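Putting a processor back into an older workstation

If you have come over from the cleaning page, welcome back, and I hope your compressed air can lasted longer than mine did. By now the side cover is off, the heatsink is out of the way, the old thermal paste is gone from the top of the chip, and the machine is lying on its side so the board faces up at you. If it is still standing upright, lay it down now. Gravity is a good helper when the board is flat and a terrible one when it isn't.

I learned most of this from Adjoa Gbeho at the Atinga repair evenings, where we get a lot of retired office workstations, and I have tried to write it down the way she talks a newcomer through it, which is slowly and with plenty of stopping. Set aside 15 minutes. The part where the chip goes in takes a few seconds, but you don't want to be hurrying toward it.

What you need

A table with good light from above
A wrist strap, or at least the habit of touching bare metal on the case
Thermal paste
The screwdriver that fits your heatsink
A small dish for screws (I use a lid from a jam jar)

Before you start

Unplug the power cord, then hold the power button in for 7 seconds. Pull your sleeves up and take off bracelets and anything dangling. A loose cuff and an open socket don't belong in the same room!

Have a good look around the board while nothing is in your hands. Find the coin cell, find the mounting screws, and notice which little connectors have wires going to them, so that if one gets nudged later you'll know where it came from. Take a picture with your phone if you like.

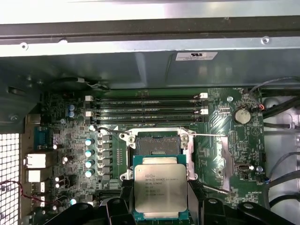
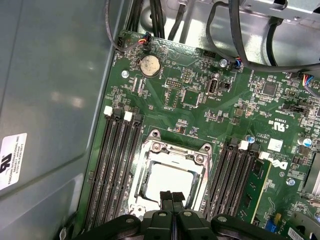

Opening the socket

Many workstation sockets of this type have two levers, one on each side, and they're meant to be released in order. The order is usually marked on the frame with small padlock symbols. Press the first lever down, ease it outward from under its hook, and let it rise. Do the same with the second. After that the frame can be lifted by its tab, and it should stay up by itself.

Please don't touch the contacts inside. They're springy and extremely fine, and a bent one is a miserable thing to straighten. If you see a hair or a speck of dust in there, a gentle puff of air from a hand blower is plenty.

Seating the chip

Hold the processor by its edges. Look for the small triangle in one corner and match it with the corner mark on the socket, then check that the notches in the chip's edge agree with the bumps in the socket wall. Check both, every time.

Bring it down level and let go once it is resting in place. There is no pushing at all. If one side sits higher than the other, lift the chip straight up and try again. Sliding it about is how contacts get hurt.

Lower the frame over it and close the levers in the reverse of the order you opened them. You'll feel a fair bit of resistance, and the first time it feels like too much. It's normal, as long as the chip was lying flat beforehand.

Paste and heatsink

A pea-sized dot in the middle does nicely. Etornam Aryee, who wrote our paste notes, prefers a thin line, and we've agreed to leave each other alone about it. Set the heatsink straight down and tighten its screws a little at a time, crossing from corner to corner. Plug the fan lead back in now, while you're thinking of it.

Memory goes in next. Use the numbers printed beside the slots and start with the one your manual gives first, with both latches open before you press the stick home.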